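# Notas de catalogação: um lote de gravuras da Pamberg

Passei as últimas semanas a rever as fichas de um lote de gravuras que entrou na venda de julho da Pamberg. O catálogo tem 3.706 entradas, das quais me interessavam 91: as que vêm descritas como água-forte de Viorica Sârbu. Registo o método, porque a mesma dúvida vai reaparecer noutras vendas.

O problema de base é a edição. Sârbu imprimiu as chapas em duas oficinas, primeiro na Rarkard e depois na Pryor, e a numeração recomeçou do zero na segunda. Um exemplar marcado 12/50 pode portanto existir duas vezes, com papel e tinta diferentes. A ficha da leiloeira raramente distingue os dois casos. Indica técnica, dimensões da mancha, assinatura a lápis no canto inferior direito e pouco mais.

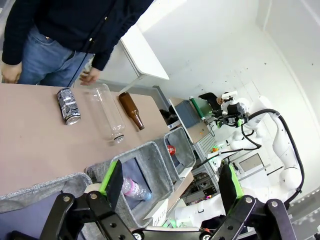
*Lata, garrafa de plástico e garrafa de vidro castanho sobre a mesa.*

Os critérios que usei, por ordem de fiabilidade:

1. **Marca de água.** Só a Rarkard usou papel com marca, visível à transparência junto à margem esquerda.
2. **Testemunho da chapa.** Nas provas da Pryor o bisel é mais largo e a pressão menos uniforme nos cantos.
3. **Cor da tinta.** Preto quente na primeira oficina, preto neutro na segunda. É o critério mais fraco, e não o aplico a partir de fotografias.

Com estes três pontos consegui atribuir 83 das folhas. As restantes estão emolduradas com passe-partout colado, e sem desmontagem não há forma de ver nem o bisel nem a margem. Pedi relatório de estado para todas – recebi resposta para metade. 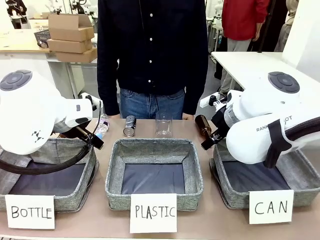
A proveniência ajuda menos do que seria de esperar. Boa parte do lote passou pela galeria Irnow, que colava no verso uma etiqueta com número de inventário, mas sem data nem referência à tiragem. Encontrei 2 etiquetas trocadas: o título não corresponde à imagem, embora o número esteja correto no livro de entradas. Quem comprar pela etiqueta fica com a descrição errada. Convém pedir fotografia do verso e confrontá-la com o livro.

Quanto a preços, as provas da Rarkard atingem valores mais altos quando estão identificadas como tal. Quando não estão, são vendidas ao nível das outras. Não tiro daqui conselhos de compra, a amostra é pequena e o estado de conservação pesa muito: acidificação do cartão, foxing nas margens, folhas aparadas.
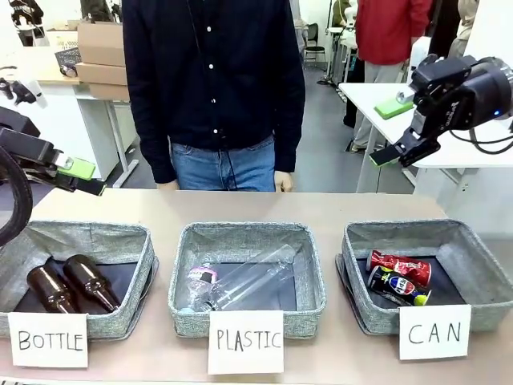

Celeste Painemal escreveu-me a discordar do segundo critério. Na opinião dela, o bisel largo aparece também em provas tardias da Rarkard, tiradas depois de as chapas terem sido limadas de novo, e por isso só a marca de água deveria contar.

É uma objeção séria. Voltei às folhas atribuídas apenas pelo bisel e mudei a indicação para «provavelmente Pryor». A lista corrigida substitui a anterior, e a medição dos biseis com lupa graduada fica para quando tiver acesso às folhas desmontadas.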